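Workshop notebook, October
Biography pages, template rewrite

Monday, early. Coffee machine still descaling itself, so I started on the complaints folder sober.

The Zurkville site has been publishing celebrity profiles for longer than anyone on this desk has worked here, and they all sound like one very polite person filling in a form at a bank. Birth date, star sign, height, net worth, parents, and then a sentence telling you the person is active on social media, which I suppose rules out the dead. We've been asked to make them readable without making them longer or slower to produce. Fine.

Took 100 profiles from the archive and read them in one sitting. I don't recommend this. After a while I knew the star signs of people whose jobs I couldn't have told you. Notes from the reading:

"Likewise" is doing a terrible amount of work. It joins a birthplace to a divorce, a hair color to a lawsuit. In one profile of a daytime TV host it opened 9 sentences, and in none of them was anything like anything else. I've put it on the blocked list. The style checker now goes red when it sees one, and I've already had a message asking whether "similarly" is allowed. It isn't.

Ages go stale. The template prints the age as plain text on the day of writing, so the archive is full of actors who have been 33 through several birthdays, a thing their agents must love. Changed the field to calculate from the birth date when the page loads. Where we only have a year, it now prints the year and leaves the arithmetic to the reader.

Net worth is the big one. I tried to trace where our numbers come from and ended up walking in a circle. We cite the Sterna list, the Sterna list cites "entertainment sources," and the entertainment source on the one I followed all the way down was us, from an older version of the same page. The figure had gone up in the meantime. Money does grow if you leave it alone, I'll give it that.

Proposal: drop the net worth field unless there's a court filing, a company report or a published sale behind it. Traffic people will hate this. Those searches bring in readers by the truckload, and the readers stay long enough to see a number and leave. Compromise version, which I expect to lose to: keep the heading, and under it say what's known about how the person earns a living. Records, a show, a line of candles. There's nearly always a line of candles.

After lunch. Rebuilt the template with 5 blocks in place of the old long list:

Why anyone is looking this person up
Work, in order, with years
Early life, only if somebody has said something about it on the record
Family and relationships, same rule
What's coming up

Star sign is gone from the opening. I left it as an optional field at the bottom for the editors who feel strongly, and there are more of those than you'd think. Height is gone altogether. I looked for a reason to keep it and found only that two of our sources for the same singer differ by the length of a hand.

The family block took the longest. The old pages like to say "there is no information about his siblings" and then spend a paragraph on the lack of information. If we don't know, the block doesn't print. I tested this on the profile of a former boy band member and the page shrank to a third of its size, all of it true for once. It looked a bit naked. I may have to get used to that.

Lindley build note, for whoever has to touch this after me: the empty-block rule lives in the page settings and not in the template file. I put it in the template first, and the preview cheerfully printed a heading that said Relationships with nothing under it, for a woman who has been married since her first album. Sort of thing you get a letter about.

Also for whoever: the importer from the Agbayani gossip feed still sends "rumored" as a relationship status, in the same field as "married." The old template printed it as a fact. I've mapped it to blank. If somebody famous really does marry somebody they were rumored to be seeing, an editor will have to type it in by hand, with both hands if necessary.

Wrote 3 sample profiles by the new rules: a reality show regular, a retired game show host, and a pop singer with a cookbook. The first one was hard. Her whole old page was birthday, sign, parents and net worth, and once those were out I had to go and find what she'd done. She runs a bar, and she's done a good long podcast interview about learning to do the accounts for it. That went at the top. It's the most interesting thing on the page and we'd never mentioned it, having been busy with her hair color.

The host was easy. Anyone who's been on television that long has a career that goes in order by itself. The singer came out too long because of the cookbook. I'd read some of it and got attached to the soup chapter. Cut back tomorrow.

4:30. Sent the samples round. First reply says they're "very clean" and asks where the star sign went. Second reply is the same question with a crying face. I've pointed both to the optional field.

Still open:
Old pages. Do we convert the archive or let it sit? A script can strip the dead fields, but it can't go and find out who runs a bar.
Photo captions. Half of them say "the star pictured smiling." I haven't the strength today.
"Is a native of" versus "was born in." Pick one. The archive uses both in the same sentence.
Someone has to tell the traffic people about net worth before they read it in here.

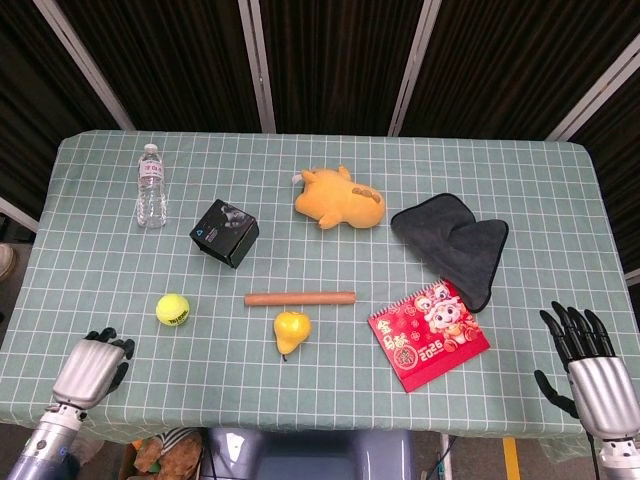

One more before I shut the lid: the checker has flagged the word "likewise" in this entry, twice, and won't let me file it without an override. I've put in for the override.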